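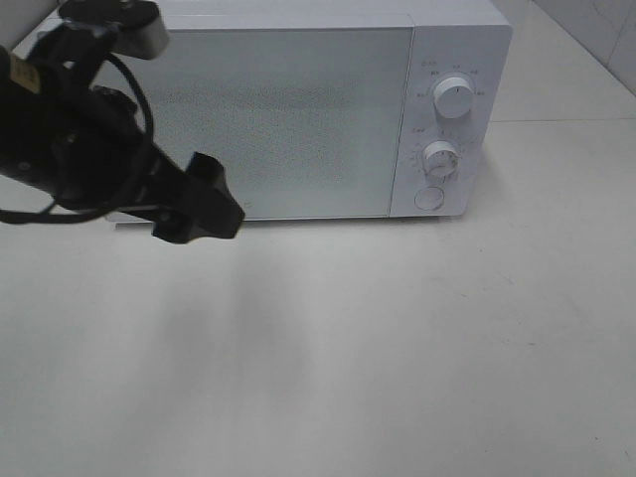
Two knobs and a button.

My electric bill for January came to more than I paid for my first car, if you count the car's bumper separately. I live in half a duplex in Wiken. I don't own a hot tub. I don't weld. So I did what any reasonable adult does with an unpleasant number, which was put it under a magnet on the fridge and look at it every morning until summer.

Then I finally sat down and read the thing, all of it, including the back. I had been assuming for years that a power bill was a price for power. Silly me. Mine has a price for the power, a price for bringing me the power, a price for having an account with the people who bring me the power, and a line called "rider adjustment," as if a man on a horse were involved.

The delivery part is what got me reading. Our electricity comes in over the Ollberg line, down from the dam at Ocampo, and the bill charges me for every mile of that trip whether or not the dam is doing anything that week. When the river is low (it is usually low) the power comes from a gas plant somewhere to the south and takes the same line the other way around. The fee doesn't care. I respect that in a fee. 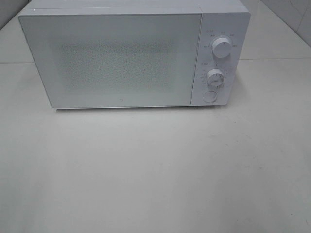
Anyway, the utility has a program where they lend you a plug-in meter for a month. You sign a form at the front desk, they hand you a padded envelope, and you walk around your house feeling like an inspector. You plug the meter into the wall, plug the gadget into the meter, and it tells you how many watts are going through.

I measured everything I could reach. The television uses less than I thought and the cable box uses more, even when it's off, because off is just a light that changes color. The old lamp in the hall with the 100 watt bulb draws exactly 100 watts, and I felt oddly proud of it. It's the only thing in the house that does what it says on the label.

The big ones I couldn't measure at all. The dryer and the water heater run on the kind of circuit the little meter can't be plugged into, and those are where the money goes. For the water heater I had to do arithmetic. It has a 4000 watt element. If it runs two hours a day that's eight kilowatt-hours, every day, to keep a tank of water hot in a closet while I'm at work not using it.
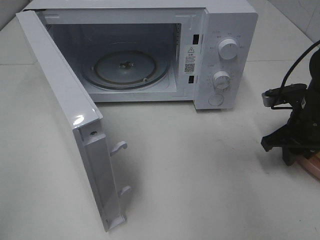
Door open, latches showing.

Compare that with the small stuff people love to scold you over. A phone charger left in the wall is so close to nothing that my meter rounded it down to zero and refused to discuss it further. I spent a good part of my twenties unplugging chargers. I'd like those evenings back, please, as a bill credit.

So what did I change? I'll list it, since the two people who read this blog like lists.

1. Turned the water heater down 20 degrees. The first shower was a disappointment and I've since adjusted, mostly by lowering my expectations of mornings.

2. Put the cable box on a power strip. It takes 7 minutes to wake up now and shows me a little picture of an hourglass. We are not on good terms.

3. Hung the heavy towels instead of drying them. They come out with the texture of a cedar shingle, but I'm told this is good for the skin.

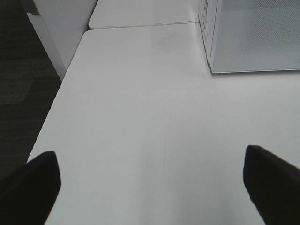

4. Signed up for the time-of-day rate. The utility calls it Prenamura, a word that appears to have been found under a couch. Power is cheap overnight and expensive at suppertime, so I run the dishwasher before bed and lie there listening to it save me money.

The latest bill came yesterday and it's lower. It's also summer and I don't have air conditioning, so I'm not going to pretend this was a controlled study. The rider adjustment went up. I called to ask what it was adjusting and was told it was an adjustment to the rider, and the woman on the phone was so nice that I thanked her for it.

I have to take the meter back next week. If anybody reading this has managed to get a timer onto a water heater without hiring an electrician or becoming one, leave a comment.

Posted 28 August 2026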